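How to Hang a Small Cloth Banner from a Stick

Posted by Chibuzor Olaniyan in Skaso / Wall and Window

A plain cloth banner with one small line drawing on it takes an evening to make. You can buy hanging kits with clips, but a thin wooden stick does the same job and costs very little.

What you need

White cotton, 42 cm long and 22 cm wide
A thin wooden stick, a little wider than the cloth
Black fabric pen with a fine tip
Pencil, ruler and iron
Sewing thread or fabric glue
String, 41 cm or longer

Draw first

Wash and iron the cloth before you do anything else. Lay it on a flat table with a sheet of scrap paper underneath, as the pen can go through thin cotton. Sketch the drawing lightly in pencil. Simple outlines work best: a cup, a vase, a leaf. Go over the lines once with the pen and leave it overnight. Iron it again on the back, following the temperature on the pen's label.

Mark the fold

Lay the stick across the cloth near the top edge and check that it sticks out the same amount on both sides. Wrap the edge over it to see how much cloth it takes up, then add a little extra so it slides through easily. Mark that line in pencil at both sides and join the marks with the ruler.

Make the channel

Fold the top edge to the back along the line and press it. Sew close to the raw edge, or run a thin line of glue along it. Leave both ends open. With glue, wait until it has set before you put the stick in.

Put in the stick

Hold the stick level by both ends before you start and look along it. If it bows, use another one. Sand any rough end and feed it through slowly. Tie the string to each end with a double knot and hang the banner from a small nail. If one side sits lower, move the knot on that side.
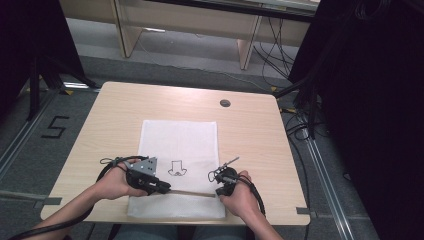
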